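Kitting cell notebook, Mumomthorpe bench
1st September

Protective stop again during the morning run, same spot in the cycle as the ones in March. Writing it down properly this time because the last entry only said "arm stopped, restarted" and that was no help to anybody.

Job was the Ginau kit: pick a mask, pick a dressing, place both on the board, go home. Program is the one from the Drollutdale cell with our own waypoints taught over it. Speed was set to 300 mm/s for the approach moves, which is what we agreed after the spring trouble.

What happened: the first picks went through. On a later cycle the arm came in over the bins, started the move to the dressing pick and went into protective stop with a joint torque message on the wrist. No contact that I could see or hear. Nothing knocked over, no damage to the gripper. Cleared it from the pendant, backed off by hand in freedrive, ran it again and got the same stop two cycles later.

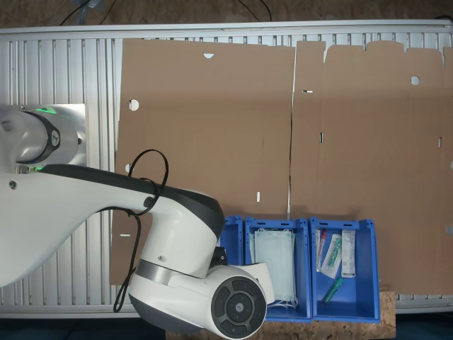

Arm over the slatted table, elbow cable looped up and down the lower arm. Box blanks and blue bins as set for the run.

First thing I suspected was the cable. It leaves the top of the elbow in a loose arch and comes down beside the lower arm, and when the wrist turns far enough for the dressing pick I think it has nowhere to go. Moved the wrist through that angle in freedrive with the gripper empty and could feel it get stiff near the end of the turn. Undid the tie, gave the cable more slack, tried again, stiffness gone. So the cable is at least part of it.

It does not explain everything though. With the cable freed I still got one stop, on the descent, and the message was different — force limit on Z instead of joint torque. That one looks like the fingers coming down harder than they should onto the cardboard. The blanks are full of folds and slots and they don't lie dead flat on the slats, so the height we taught in one place is not the height somewhere else. A flat packet gives the fingers almost nothing to close on either, so the taught pick height was set very low to begin with.

Checked the payload setting as well. It was still on the value for the old Kurup gripper. Wrong mass and wrong center of gravity, so the arm has been making up the difference the whole time and has less margin before it trips. I should have caught that in March.

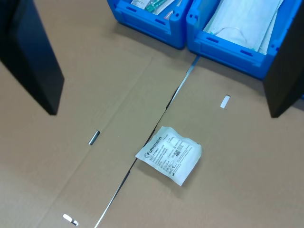 For the height problem I retaught the dressing pick with the packet lying on the board, fingers open on either side, and came down in small steps until the tips were just clear of the cardboard. Raised the final waypoint by 2 mm from there. The close is now slower too. Kept the force limit where it was. Somebody will want to turn it up to make the stops go away — please don't, people reach in here to reset the bins.

Ran 3 cycles after all the changes with no stops. That is not enough to call it fixed.

Still to do:
Re-tie the elbow cable properly, with slack checked at both ends of the wrist travel.
Enter the right payload in the Drollutdale copy of the program too, they will have the same mistake.
Find something to hold the blanks down at the edges. Tape lifts off.
Save the stop log before anyone power cycles the controller. I lost the first entries this morning by doing exactly that.

Program saved under a new name, old one left alone on the pendant. Do not run the old one.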